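Titar Gripper Build Guide
Section 4: Setting up the wrist view in the simulator

I do this part before I touch the real arm. Get the fingers open over bare floor and look at what the wrist camera gives you.

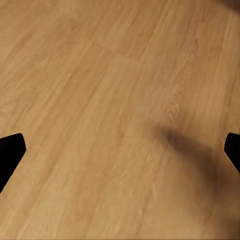
Hsieh wrote in after trying an older copy of this section and asked why we bother with the simulator when the servos are sitting right there on the bench. Fair question! My answer is that I stripped a gear in August by closing the gripper on a wrong zero, and a simulated gear costs me nothing. If you're braver than I am, skip to Section 5, but please read the cautions at the end of this one first.

What you need: the Drellero arm file, the Brarkier scene pack (I use the wood floor, any plain floor will do) and a saved copy of your joint settings. Save that copy now. I'll wait.

1. Load the floor scene and then the arm file, in that order. If you load the arm first it can end up sunk partway into the floor and you'll spend your evening wondering why the joints are fighting you.

2. Run the arm to its "look down" pose. Mine is saved as pose 2. The camera should be looking at the floor from close up. A bit of a slant is fine.

3. Open the gripper all the way. You want one black fingertip coming in from the left and one from the right, at nearly the same height, with clear floor in the gap.

4. Check how much of each finger shows. In my view the left one sticks in farther than the right, and I've left it like that - the two don't have to match perfectly. If one is missing completely, turn the camera mount 2 degrees at a time toward the missing side until the tip shows up.

5. Look at the shadow. I get a soft dark patch toward the lower right with very fuzzy edges. Leave shadows switched on, even if your computer grumbles. I turned them off once to speed things up, trained the block finder that way, and then it grabbed at every dark spot on my workshop floor (very funny the first time, less so by midnight).

6. Close the gripper slowly and watch the tips. They should move toward each other at the same speed. If one lags, fix the mirror setting in the arm file and go back to step 3.

7. Save the camera settings under a new name. Don't write over the default, you'll want it again.

Note: My fingers show up flat black with no detail on them at all. I never put a texture on mine and the block finder doesn't care. If you'd like to see the edges better while you're lining things up, give them a bright color for now and change it back before step 7.

Caution: Never send a pose straight from the simulator to the real arm at full speed. Set the speed limit low, keep a hand on the power switch and keep the other hand well away from the fingers.

Caution: Unplug the servo supply before you move the real camera mount. The fingers pinch, and they don't let go when you yell at them.

Once your settings are saved, go on to Section 5 and get out the small screwdriver.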